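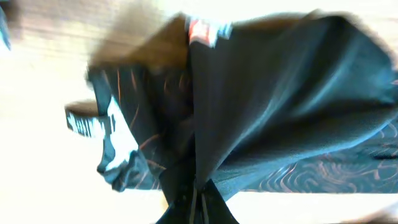
Peça de roupa preta, talvez camisa, com etiqueta vermelha e branca

Fórum > Manutenção e compra > Barulho na suspensão dianteira depois de trocar as bieletas

rui_v8lento
Boa tarde. Comprei em maio uma carrinha a gasóleo em segunda mão, com 13 anos, e desde então ouço uma pancada seca na frente, do lado direito, quando passo em lombas devagar. Acima dos 65 km/h deixa de se ouvir, ou então o barulho da estrada tapa. Já troquei as duas bieletas da barra estabilizadora (marca Lusen, compradas na loja de peças daqui) e ficou na mesma. O mecânico diz agora que são os amortecedores e pediu 379 euros pelo par, montado. Antes de gastar queria opiniões.

tendinha
Pancada seca a baixa velocidade, para mim, é casquilho do braço inferior ou o apoio superior do amortecedor. Amortecedor gasto normalmente não bate, deixa é o carro a baloiçar. Vira a direção toda parado, de um lado e do outro, com alguém com a mão na mola. Se sentir a mola a saltar, é o rolamento do apoio.

Poppy Ellwood
Desculpem o português, vivo cá há pouco tempo. Tive o mesmo problema numa carrinha parecida. Trocaram os amortecedores e o barulho continuou. Depois encontraram o casquilho traseiro do braço rasgado. Paguei duas vezes a mão de obra e ainda o alinhamento.

rui_v8lento
tendinha, fiz isso hoje com o meu cunhado. Ele não sentiu nada na mola. Mas a virar para a esquerda ouve-se um estalido leve, sempre no mesmo sítio.

Carlos_Bt
Discordo do tendinha numa coisa. Um amortecedor com folga interna na haste bate, e bate exatamente assim, em lomba e devagar. Vi vários. A prova do balanço não serve para isto, porque o carro pode parar logo e o amortecedor ter folga na mesma. Se a carrinha nunca levou amortecedores, o preço que deram não é mau.

tendinha
Não digo que seja impossível, digo que não se começa por aí. Um casquilho custa uma fração disso. E 379 euros montado depende da marca. Que marca são?

rui_v8lento
Pratel. Não conheço. Ele diz que também pode pôr Bastos, mas ficam mais caros e demoram a chegar.

Carlos_Bt
Pratel tenho no carro da minha mulher, sem queixas até agora. Pergunta se o preço inclui apoios superiores, batentes e guarda-pós. Se não inclui, manda incluir. Montar amortecedores novos com apoios velhos é deitar dinheiro fora.

Mal-soon Heo
Trabalhei numa oficina de pneus e suspensão. O que eu fazia: carro no elevador de quatro colunas, com o peso nas rodas, e um pé de cabra em cada casquilho. Com as rodas penduradas muitas folgas desaparecem. Veja também o aperto das bieletas novas. Se foram apertadas com a chave de impacto sem segurar o perno, o perno roda e a porca fica a meio. O estalido a virar para a esquerda pode ser isso.

rui_v8lento
As bieletas fui eu que montei, no chão, com macaco e preguiça. Apertei à mão, sem dinamométrica. Vou verificar.

fiel_ao_diesel
Eu se fosse a ti vendia. Carrinha com essa idade começa na suspensão e acaba na embraiagem. Já gastei mais de 1,000 euros numa dessas num ano.

tendinha
Isso não ajuda ninguém, fiel. O homem tem uma pancada na frente, não tem o motor partido.

fiel_ao_diesel
É a minha opinião, cada um faz as contas que quiser.

rui_v8lento
Ponto da situação. A porca de baixo da bieleta direita estava mal apertada, dava mais de uma volta inteira. Apertei com chave sextavada a segurar o perno. O estalido a virar desapareceu. A pancada nas lombas diminuiu mas ainda existe, sobretudo de manhã. Marquei na Plidus, que tem elevador de quatro colunas, para verem os casquilhos com o peso em cima. Disse ao outro mecânico que os amortecedores ficam para depois.

Mal-soon Heo
Boa decisão. Se trocar casquilhos, o aperto final dos braços faz-se com o carro à altura normal, senão a borracha fica torcida e rasga cedo. Peça também o alinhamento no fim.

Carlos_Bt
Continuo a apostar nos amortecedores, mas vai dizendo.

Poppy Ellwood
Eu aposto no casquilho traseiro. Rui, escreve aqui o resultado, por favor, a minha carrinha tem o outro lado ainda original.

rui_v8lento
Escrevo, sim. Obrigado a todos.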